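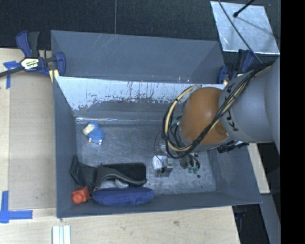 Dec 22, 2014

The toy cull has reached the grey bin stage. Every year I tell myself I'll do it in July, when it's cold and there's no excuse, and every year I end up doing it three days before Christmas with the fan on and a deadline in a red suit.

The system, such as it is, came from Edit Nyitrai two doors down, who raised four kids in a unit smaller than our garage. Two bins. One for staying, one for going. You're not allowed a third bin, because a third bin is called "maybe" and you'll still own it when you retire.

I bought mine at Mostora, having driven to Bradport for the privilege. They were sold as storage tubs, which is a generous word for a grey rectangle. They've since done time as a drinks esky, a potting bench and, for one bad weekend, a bath for next door's dog, and the scuffs won't come out with anything. I've tried bicarb. I've tried the expensive stuff. They can stay scuffed.

The first night went well. Jigsaws with bits missing, gone. The plastic recorder, gone with something close to joy. Then I got to the soft toys and the whole operation fell over.

There's a small blue plush one with a bumpy sort of body. No child in this house has asked for it since kindy. I put it in the going bin. I made a cup of tea. I had a look at it lying up in the corner by itself and went and watched the cricket instead.

My daughter, consulted at breakfast, said "who's that?" and kept eating her toast.

So it's going. Probably after New Year, the op shop's flat out at the moment.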